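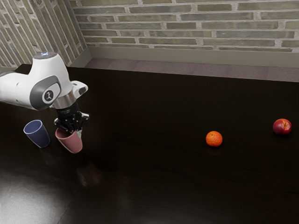

Two cups, an orange and an apple on a dark tabletop.

How to look after a dark-stained table

Dark tops show dust, rings and fine scratches sooner than pale ones. A little care each week keeps most of it away.

Dust with a dry cotton cloth first. Then wipe with a damp cloth, working along the length of the table, and dry it straight after. Leave polish for later.

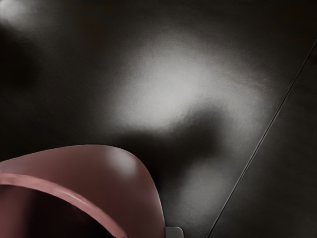
Photo: Terkel / Gutcombe Home Pages

For a white ring, rub in a pea-sized amount of plain paste wax with a soft cloth. Leave it for 7 minutes and buff. If the ring is still there, do it again the next day - two goes are usually enough.

Grey or black marks have gone deeper and need sanding. Use 100 grit only on bare wood, never on the finish.

Wax the whole top every May. Keep fruit in a bowl if it is staying out for over a day, and check underneath for soft spots.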